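4.3 Déroulement de la journée portes ouvertes

La troisième série d'observations a été recueillie en juin, lors de la journée portes ouvertes du laboratoire Mitard, à Tedstead. Les essais précédents (section 4.1) s'étaient tenus à huis clos, devant des collègues qui connaissaient déjà la plateforme. Cette fois, le public venait du quartier, des lycées voisins et de deux associations de retraités, et l'ambiance n'avait plus rien à voir ! Presque 500 personnes sont passées par le hall entre 10 heures et 17 heures ; parmi elles, nous avons invité les visiteurs du coin cuisine à remplir un court questionnaire à l'entrée, puis à la sortie.

Le parcours comprenait 6 postes. Celui qui nous intéresse ici, le poste Mao, présentait un robot humanoïde à deux bras devant un plan de travail avec évier. Nous avions choisi la cuisine parce que chacun y possède ses propres repères : un visiteur qui n'a jamais vu de robot sait très bien à quelle hauteur on pose les mains devant un évier, et il remarque tout de suite une posture étrange. L'animation était assurée par Setareh Ghasemi, qui commentait les mouvements en direct et répondait aux questions, y compris pendant les séquences les plus délicates. Son aisance a beaucoup compté dans la qualité des échanges - nous y revenons en section 5.

Chaque démonstration durait 14 minutes. Elle commençait par une phase libre où le public pouvait s'approcher jusqu'à la ligne de sécurité, se poursuivait par l'approche du meuble et se terminait par une discussion. Un écran placé à côté du poste diffusait la vue de la caméra de tête, gérée par le logiciel Zustico (figure 3). Nous pensions que cet écran resterait secondaire. Or c'est devant lui que les groupes se formaient, et les enfants s'amusaient à deviner quelle main allait bouger la première.

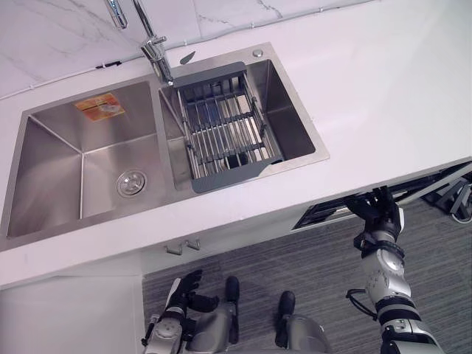 Figure 3. Vue de la caméra de tête au poste Mao : l'évier à deux bacs et les deux mains du robot, en avant du plan de travail.

Les questions notées par les observateurs portent d'ailleurs souvent sur la perception. « Est-ce qu'il voit ses pieds ? » est revenue dans plusieurs groupes, tout comme la crainte, exprimée surtout par les adultes, que les doigts heurtent le bord du meuble. Les questions sur l'emploi ou sur le prix, attendues d'après notre étude pilote, sont arrivées plus tard dans la discussion et sur un ton plus détendu. Ce décalage nous a ravis, car il suggère qu'un point de vue partagé avec la machine ouvre très vite une conversation technique, même chez des personnes qui se disent peu à l'aise avec le sujet. L'analyse des questionnaires, présentée dans la section suivante, précise cet effet selon l'âge des répondants et leur familiarité avec la robotique.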